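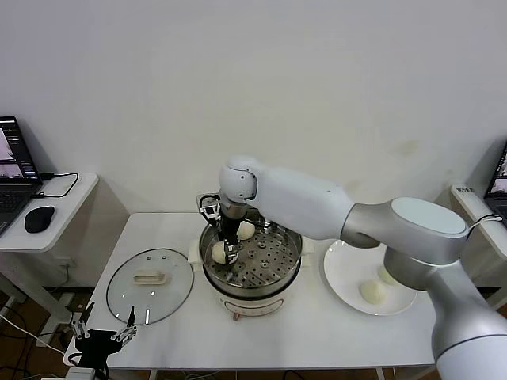
Wer greift, muss auch loslassen können

Regeln für Roboterarme gibt es genug. Schwieriger wird es, wenn der Arm in einer Küche arbeiten soll. Ein Besuch bei Leuten, die an einer Hausordnung für Maschinen schreiben.

Von Ysaline Chevalier

Zwei gedämpfte Brötchen liegen schon auf dem Teller, ein drittes sitzt zwischen den schwarzen Fingern des Greifers auf dem gelochten Einsatz des Dampfgarers, ein viertes liegt dort weiter hinten. Der Glasdeckel ruht flach daneben auf dem Tisch. Für einen Menschen wäre das eine Handbewegung, über die man kein Wort verliert. Im Regelwerk von Leblanc füllt sie 29 Seiten.

Leblanc ist ein kleines Ingenieurbüro, das sich auf die Absicherung von Roboteranwendungen spezialisiert hat. Die Auftraggeber kamen lange aus der Metallverarbeitung und der Verpackung. Seit dem vergangenen Dezember beschäftigt sich eine Gruppe im Haus mit Aufgaben, die in Kantinen, Wohnheimen und Großküchen anfallen. Das Papier, das dabei entsteht, trägt den Arbeitstitel Rurkel. Es soll keine Norm werden und kann auch keine ersetzen. Es soll beschreiben, was ein Betreiber festlegen muss, bevor ein Arm zum ersten Mal über einem Topf steht.

»In der Fabrik wissen wir, was das Werkstück ist und wo es liegt«, sagt Anatole Marty, der die Gruppe leitet. »Beim Teig wissen wir beides nur so ungefähr.« Ein Hefebrötchen gibt nach, es klebt am Blech, und es ist nach acht Minuten ein anderes Objekt als nach vier. Wer mit einer fest eingestellten Greifkraft arbeitet, zerdrückt das eine und lässt das andere fallen.

Die erste Regel in Rurkel lautet deshalb, dass die Kraft am Gegenstand begrenzt wird und am Menschen noch einmal getrennt. Das klingt selbstverständlich, wird in der Praxis aber oft zusammengeworfen. Ein Greifer, der sanft genug für ein Brötchen ist, kann an einem Arm sitzen, der sich viel zu schnell bewegt. Umgekehrt sagt ein langsamer Arm nichts darüber aus, was zwischen den Fingern geschieht. Beide Werte gehören in die Risikobeurteilung, und beide müssen nachgemessen werden, nachdem die Finger getauscht wurden. Gerade das Tauschen wird gern vergessen. Neue Finger sind schnell montiert, das Protokoll dazu fehlt dann.

Auch der Tisch ist Teil der Anlage

Am meisten gestritten hat die Gruppe über Dinge, die mit dem Roboter auf den ersten Blick wenig zu tun haben. Wo liegt der Deckel? Wohin dreht sich der Griff des Topfes? Wo laufen die Kabel? Tanvir Kanagaratnam hat jahrelang Maschinen in Betrieb genommen und führt eine Liste der Zwischenfälle, von denen er selbst erfahren hat. Der Arm war nach seinen Worten selten das eigentliche Problem. Meist stand etwas im Weg, was am Vortag noch woanders gestanden hatte.

Rurkel verlangt darum einen Tischplan. Jeder Gegenstand im Arbeitsraum bekommt einen Platz, auch der abgenommene Deckel, auch der Teller. Was keinen Platz hat, wird vor dem Start weggeräumt. Laptops und Mäuse gehören auf Nebentische außerhalb der Reichweite, und zwar außerhalb der Reichweite des ganz ausgestreckten Arms mit Werkzeug. Kabel werden so verlegt, dass weder ein Arm noch ein Fuß an ihnen hängen bleibt. Im Versuchsbetrieb, wo sich der Aufbau laufend ändert, ist das der Punkt, der bei Begehungen am häufigsten beanstandet wird.

Bei zwei Greifern kommt eine weitere Vorschrift hinzu. Der gerade nicht benötigte muss eine festgelegte Warteposition haben, und diese Position muss im Tischplan stehen. Zuerst wollte die Gruppe zusätzlich vorschreiben, dass er dort stromlos ist. Davon ist man wieder abgekommen. Ein stromloser Arm kann je nach Bauart absinken, und wer ihn wieder einschaltet, steht möglicherweise gerade daneben. Jetzt heißt es, der Stillstand müsse »sicher überwacht« sein. Marty hält das für eine brauchbare Lösung, Kanagaratnam für eine Formulierung, über die man noch reden muss.

Dampf kommt in alten Tabellen nicht vor

Ein eigenes Kapitel behandelt Hitze. Üblicherweise geht man bei kollaborierenden Robotern davon aus, dass der Mensch vor dem Roboter zu schützen ist. In der Küche kommt der Topf dazu. Ein Arm, der bei Berührung sofort stehen bleibt, kann genau dadurch eine Hand über dem Dampf festhalten. Rurkel unterscheidet deshalb zwischen dem Halt und dem Rückzug. Über einer Wärmequelle soll der Arm nach dem Halt von Hand wegzuschieben sein, ohne Passwort und ohne Umweg über einen Bildschirm.

Was mit dem Brötchen geschieht, wenn jemand den Not-Halt drückt, war ebenfalls umstritten. Öffnen sich die Finger, fällt es. Bleiben sie zu, muss es später jemand herausholen. Bei einem Brötchen ist beides harmlos, bei einem vollen Glas Tee nicht mehr. Die jetzige Fassung schreibt vor, dass der Greifer geschlossen bleibt und sich mit einem mechanischen Hebel lösen lässt. Der Hebel muss farblich gekennzeichnet sein. Die Farbe ist offen geblieben — darüber sollen die Pilotbetriebe entscheiden.

Zwei davon gibt es bisher. Im Wohnheim Dukatlow wird die Essensausgabe am Abend erprobt, in der Lehrküche Fultow stehen Auszubildende am Gerät. Fabrice Boyer unterrichtet in Fultow und hat eine eigene Seite beigesteuert, die am Ende fast unverändert übernommen wurde. Sie handelt von der Hygiene. Finger, die Lebensmittel berühren, werden wie ein Messer behandelt: abnehmen, reinigen, trocknen, mit Datum wieder einsetzen. Alles oberhalb des Handgelenks gilt als nicht lebensmitteltauglich und darf nicht über offene Speisen geführt werden, wenn ein anderer Weg möglich ist.

»Das ist der Satz, an dem die Techniker hängen bleiben«, sagt Boyer. »Der kürzeste Weg geht nun einmal oft über den Teller.« In Fultow hat man den Teller inzwischen zweimal versetzt. Die Bewegung dauert jetzt länger, und die Auszubildenden beschweren sich darüber.

Wer unterschreibt

Offen ist, wer am Ende für den Tischplan geradesteht. Der Hersteller des Arms kennt die Küche nicht. Der Integrator kennt sie am Tag der Abnahme. Der Koch kennt sie immer, hat aber keine Risikobeurteilung gelernt. Ashton Prendergast, der bei Leblanc die Verträge betreut, möchte die tägliche Freigabe beim Betreiber ansiedeln, mit einer Unterschrift pro Schicht. In Dukatlow hält man das für nicht machbar. Abends arbeiten dort acht Leute in wechselnder Besetzung, und eine Liste, die jeder abzeichnet, liest nach einer Woche keiner mehr durch.

Der Kompromiss, der derzeit erprobt wird, ist eine Karte am Tisch. Auf der einen Seite ist der Plan gezeichnet, auf der anderen stehen die Fälle, in denen nicht gestartet werden darf: fremder Gegenstand im Arbeitsraum, beschädigte Finger, fehlender Zugang zum Not-Halt, Kabel im Laufweg. Wer eine Abweichung findet, dreht die Karte um und darf den Arm stehen lassen, ohne jemanden zu fragen. Ob das im Betrieb durchgehalten wird, will die Gruppe bis Dezember wissen. Dann soll auch das Kapitel zu den Wartepositionen neu gefasst werden.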